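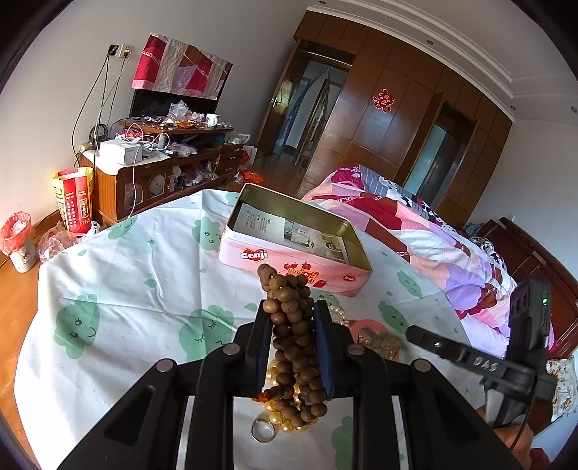

Visholm Hand Gripper, two months in

I paid 1,800 for this in December, mostly on the strength of a sales page that promised 100 clean grasps out of 100. I don't believe numbers like that, and I still don't.

The blue finger pads are the good part. Wooden prayer beads stay put between them, and that's a fussy thing to hold. Thin chains are another story – the Beltik I used before was better at those, and it cost less.

My other gripe is the linkage. Mine had play in it after 5 days. Wonley support told me to tighten the fasteners, which helped for one afternoon.

Fine for beads. For small jewelry, I'd borrow one before buying.

– Bergþóra Lauritsen, 13 February 2018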